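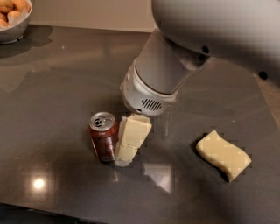

Sunday counter reset

I have a rule that the kitchen counter gets cleared once a week, and the rule slips more than I'd like. This Sunday I finally got to it, coffee in hand, with the radio on way too loud for 8 in the morning!

The counter is that dark grey-brown color that looked so good in the Drollby showroom. I still love it (mostly). It does show every crumb, and if you wipe it with too much soap you get streaks that only appear once the sun comes around in the afternoon. My method now is a barely damp sponge first, then a dry towel straight after, going the long way.

Speaking of sponges, I'm a complete convert to the wavy ones. I used to buy the flat kind in a giant pack and they always slid down behind the faucet. The wavy ones are so much easier to grab when your hands are soapy, and pale yellow is cheerful, and yes, I am a person who has opinions about sponge colors.

The fruit bowl stays out. I tried keeping it in the pantry back in April and we just stopped eating fruit, so back to the corner it went. Soda cans are my real weakness. There's always a red one standing around next to whatever I was doing last, and I've started rinsing them and walking them out to the recycling 2 at a time so they don't pile up by the sink.

Next weekend is the drawer under the toaster. It has takeout menus in it from before we moved to Votmont, plus a whisk I've been looking for since winter. If you have a drawer divider you love, tell me in the comments, mine keep popping out!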